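Part 2: Setting up your guides and snapping

OK, you've got Tretlow installed and the sample drawing open. Before you draw a single box, I'd spend a few minutes on guides. I skipped this on my first floor plan for the Plesstead office and ended up nudging every label by hand (never again!).

1. Open **View > Rulers** and switch both rulers on. Click the little square where they meet and pick your units. I work in millimeters, but inches are fine as long as the whole file uses the same thing.
2. Drag down from the top ruler to pull out a horizontal guide. Drag from the left ruler for a vertical one. Double-click a guide to type an exact position, say 30 mm.
3. Go to **Arrange > Snap** and check *Snap to guides*. Leave *Snap to grid* off for now. With both on, shapes jump to whichever is closer and it drives me up the wall.
4. Set the snap distance to 3. The default feels sticky to me, but Mafalda Pacheco likes it that way and her diagrams are prettier than mine, so try both.

> **Note:** Guides belong to the canvas, so a new canvas starts with none. To bring them along, right-click the canvas in the sidebar and choose *Duplicate with guides*.

Once that's done, drop a few shapes in and drag them around until you get a feel for where they catch. Hold Shift while dragging if you want to ignore snapping for a second.

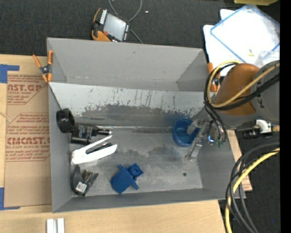

5. Lock the guides with **View > Lock Guides**. Do this before you start moving shapes for real, or you'll grab a guide by mistake.
6. Save the whole thing as a template: **File > Save as Template**. Mine is called "Ladard base" and I use it for pretty much everything.

> **Caution:** Changing units after you've locked the guides rounds their positions in version 2. Unlock them first, change the units, then check each one against the ruler.

If your shapes still won't line up, look at the stroke setting. Tretlow snaps to the outside of the line, so a thick border pushes the fill inward. Clyde Halvorsen spotted that one for me. Switch it under **Preferences > Edges** to *Center of stroke* and restart the app.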